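Speaker notes: Slow floors, small shops
Talk for the Friday evening group, 10 slides

Slide 1. Good evening, my name is Cempaka Menon. I worked for many years in the cleaning of public buildings, and tonight I speak about water. Wait until people sit.

Slide 2. Tell the story of Mazurek. It is a small shop, and the owner washed his floor two times each day with very much soap. The floor became dull. He bought stronger soap. Ask the audience: what would you do?

Slide 3. Explain residue. Soap which is not rinsed stays on the floor and holds the dust. Speak slowly, this is the main point of the first half.

Slides 4 and 5. Show one after the other.

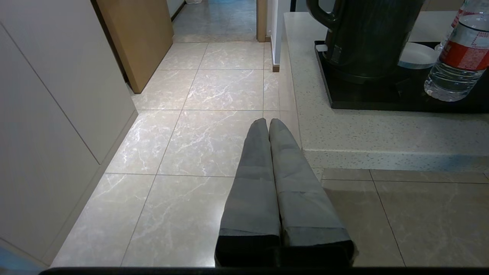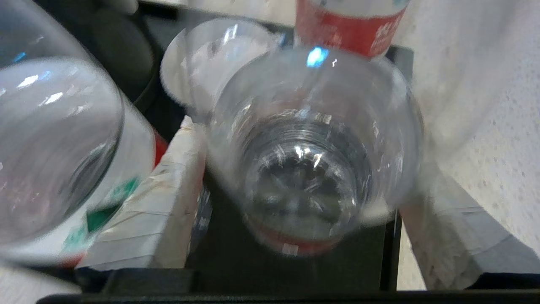 Hard water is the second cause of a dull floor, and people often forget it. The minerals stay when the water dries, and they make a thin white film. On large tiles with a marble pattern, like on slide 4, the fine white veins can hide this film for a long time, so please check it with a dark cloth. Bottled water is of course too expensive for mopping. Taras Sydorenko taught me to test the tap water first.

Slide 6. The bucket method. Two buckets, one for washing and one for rinsing. Change the water when you cannot see the bottom.

Slide 7. Costs. Mazurek now saves over 1,000 liters in a year. Do not read the whole table.

Slides 8 to 10. Questions. If somebody asks about wax, say that it is a separate talk.

Related talks
Choosing a mop for a small shop
Wax or no wax?
Uketti: notes from a school kitchen
Windows in December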